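Room notebook, Ruddock ground floor
2022-01-30
Desk, bottle, cold drawer, low drawer

Picking up where the December pages left off, which was in the middle of a grumble about where the desk ought to go. I've read those pages again over coffee and I still agree with most of them, although I was clearly in a mood when I wrote the part about the floor. The floor is lovely. I take it back. Whoever put herringbone down in a working room had more faith in people than I do, but it warms the whole place up and I'd miss it terribly if we went back to the gray stuff they have over at Clirkgate.

So, the desk. It has been moved again (I know, I know) and I think it has now found its home. The long side runs on the diagonal when you look in from the door side, and there's enough floor left over to stand at the end corner without turning sideways. I had wanted it flat against the wall, like any sensible desk in any sensible house, and we lived with it that way for a good stretch. The trouble was always the corner. Everything we do with this desk happens at the corner, and with the thing shoved up against a wall you're forever coming at it from the wrong side with your elbow in the air.

Height is 82 cm, measured from the boards to the top surface, with the tape held against the leg. Please copy that number into the room sheet if you're the next one to open it, because the sheet still carries the height of the old table and I've tripped over that once already. The old one was lower and had square corners. I have a bruise history with those square corners that I won't go into. The rounded ones are so much kinder, and they also wipe down better, with no little line of crumbs collecting where the edge band meets the point.

I cleared the top completely before starting, pens, tape, the lot, and put everything in the crate by the door. I'd like us to keep doing that. It's a small thing, but a clear desk with one object on it is so much easier to think about than a desk with one object and all of somebody's lunch on it. The bottle went toward the far corner and I left it there while I fussed with the rest.
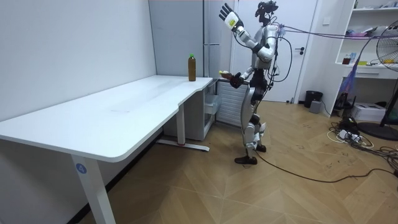

The long white desk (white number 4 on a round blue sticker on the front leg), bottle of brown liquid near the far right corner.

The leg stickers are worth a line of their own. I'd like them left on. They're round and cheerful and they make it much quicker to say which leg you mean when you're talking to someone across the room, and I've grown tired of "the near one, no, the other near one." If one starts to peel, press it back down or ask me for a fresh one; the spare sheet lives inside the back cover of this notebook, behind the Bendby receipt. Don't replace them with masking tape. Masking tape leaves that gummy shadow, and then the shadow collects fluff, and then I have to come in with the orange cleaner that gives everyone a headache.

About the bottle, for anyone wondering why I've gotten so attached to bottled tea as the thing we put away. I tried a few other items on the December pages. Milk cartons were fine on the desk but sad everywhere else, because the cardboard goes soft after a morning of being in and out of the cold and then the sides bow. Jars are handsome and I don't trust them over hard floors. A plastic bottle with tea in it is just about the most ordinary object a person could want to put in a refrigerator, it stands up on its own, it has a waist you can get hold of, and if it falls over you say "oops" and pick it up again. The color helps too. A clear bottle of water against a white top nearly disappears when the afternoon light comes in flat, and I spent a silly amount of one afternoon looking for a bottle that was right in front of me.

Fill it to the shoulder and screw the cap down properly. I'd rather we topped up from the same case than mixed cases, since the Reretti ones are a touch narrower than the others and it makes my notes hard to compare. When the case runs out, write it on the whiteboard and we'll order another with the general groceries.

Now the fridge, which took up the bigger part of the day. I had only ever thought of it as a thing you open from the front while standing in front of it, which is what everybody does at home. In this room you generally come to it from the desk, so you arrive at an angle with the door swinging toward you, and what matters is how much floor the open door eats. I chalked the swing on the boards so we could all see it. (Chalk comes off with a damp cloth, I checked on the spare plank first, please don't write to me.) With the desk in its new position the gap that's left between the chalk line and the desk corner is 28 cm at its tightest, which sounds mean and feels fine. You can't walk through it with the door open, but you don't need to. You need to stand at the corner, turn, and put something away.

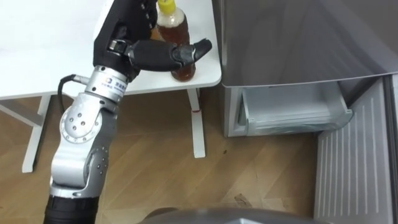
What I keep coming back to is the drawers. I used to think of a freezer compartment as one big cold box, and it's really a little chest of drawers that happens to be cold, with all of the same bad habits. A drawer that's pulled out halfway is worse than one that's shut. It hides its own back half, it sits right where your shin wants to be, and if there's anything tall in it the thing catches on the way home. I've written "all the way out or all the way in" on the card taped to the inside of this notebook and I would love for it to become the custom of the room.

I also took everything out and washed the drawers in the sink with warm water and a little dish soap, then dried them with the blue towels before they went back. There was a sticky patch in one from the popsicle incident, about which the less said the better. They slide much more sweetly now. A few notes from the washing, while I remember:

The front lip of the drawer is what people grab, so that's where the grime is. Wash that part first while the water's clean.

The drawer has to be lifted a little at the front to clear the stop. If you pull straight and hard it feels stuck, and then it isn't stuck anymore all at once, and you're sitting on the floor.

Dry the runners as well as the drawer. I forgot the runners the first time and had to take the whole thing out again.

I left the door open a good while during all this with the power off at the wall. Power is back on now. If you came in and found the food in the cool box by the sink, thank you for being patient, and yes, the ice cream went home with me.

The strip of floor in front of the fridge needed a sweep more than I'd realized. There were specks and bits tracked in from the yard, and one long scuff that I'm fairly sure comes from dragging the recycling crate. The scuff lightened with a dry cloth and a bit of patience but hasn't gone altogether. I'd be grateful if the crate could be carried. I know it's heavy when it's full. Empty it sooner! Grit along the joins of a herringbone floor is a pest, because there are so many joins and they all run in different directions, so you end up sweeping one way and then the other and then standing back with your hands on your hips like somebody's aunt.

After lunch I turned to low drawers in general. I've wanted to look at these properly ever since the December pages, where I noted that we were all avoiding anything below the knee. You could see it in the way the room had been filled up. Everything useful had migrated to desk height, and the bottom of every cabinet held a phone charger for a phone none of us owns anymore, a bag of rubber bands gone crumbly, and a great deal of air. It's a waste of perfectly good storage, and it means the desk fills up again by evening.
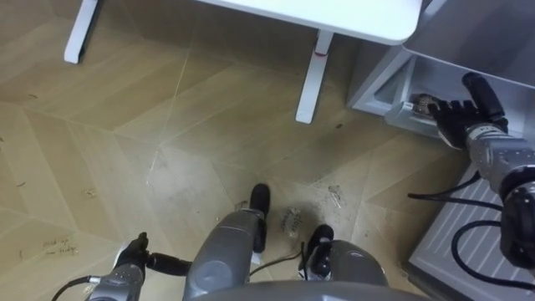

The trick with a drawer that close to the floor is to stand a half step farther back than you think you should. If you stand as close as you would for a countertop, the drawer runs out of room before it's open and bumps your toes, and then you shuffle backward while still holding on, and that's how people lose their balance. Feet settled first, then reach, then draw it out in one go. I did it over and over with a coffee in my other hand to see whether it could be done without spilling, and by the end it could.

A shallow drawer is good for flat things and for nothing else, and I'd like us to stop arguing with it. Cloths, folded bags, the tray liners, that sort of family. The bottle can't stand up in a shallow drawer and I won't hear of it rolling around in there on its side. If you want to put a bottle down low, use something deep enough that you don't have to think about it when you push it closed.

Still to do, in the order I thought of it and with no promises as to when:

Ask Bendby whether they sell felt pads for the foot bars. I'd like something under them before the desk gets moved again, and knowing us, it will.

Get 2 more rolls of the blue towels. I used up nearly everything we had.

Copy the desk height and the fridge gap onto the room sheet.

Try the whole round with the desk turned a hand's width clockwise. I have a hunch it would give a more comfortable reach at the corner, but it would also push into the walkway, and I'd want to live with it for a week before deciding.

Find out who keeps putting the dish soap on the windowsill, where it goes thick and cloudy. It belongs by the sink.

Clirkgate have asked for our layout so they can try something similar on their side. I'll redraw the plan on clean paper before I send it; the copy I've been using has coffee on it and 3 different positions for the desk, only one of which is right. If anyone has objections to the current arrangement, write them on the facing page, which I've left blank on purpose, and please use the pencil on the string. The good pen is mine and it's going back in my bag.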